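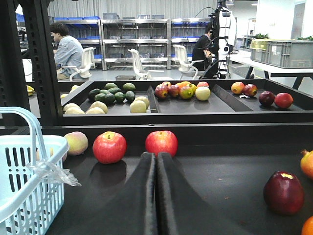

Red apples beside a light blue basket.

How to store apples at home

Apples picked in October will last well into winter if you keep them cool and check them often. We use a shed in Clivville, but a garage or cellar will do – anywhere dark and free of frost.

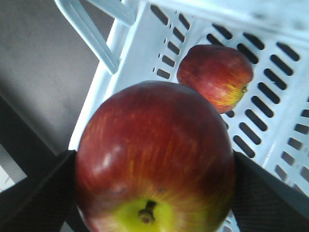
Sort the fruit on the day you bring it in. Late kinds keep longest, so put the early ones in the kitchen. Leave the stalk on, like the short brown one here, and set aside any fruit that has lost it. Don't wash or polish the skins.

Wrap each apple in a quarter sheet of newspaper and lay them in a single layer in trays. Our trays hold 25 each. Keep pears and potatoes elsewhere.

Look through the trays every 14 days and take out anything soft – one bad apple will spoil those next to it. Scrub baskets and trays in spring and dry them before putting them away.

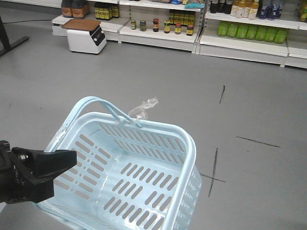
Empty plastic basket with folding handles.

Last updated Mar 28, 2021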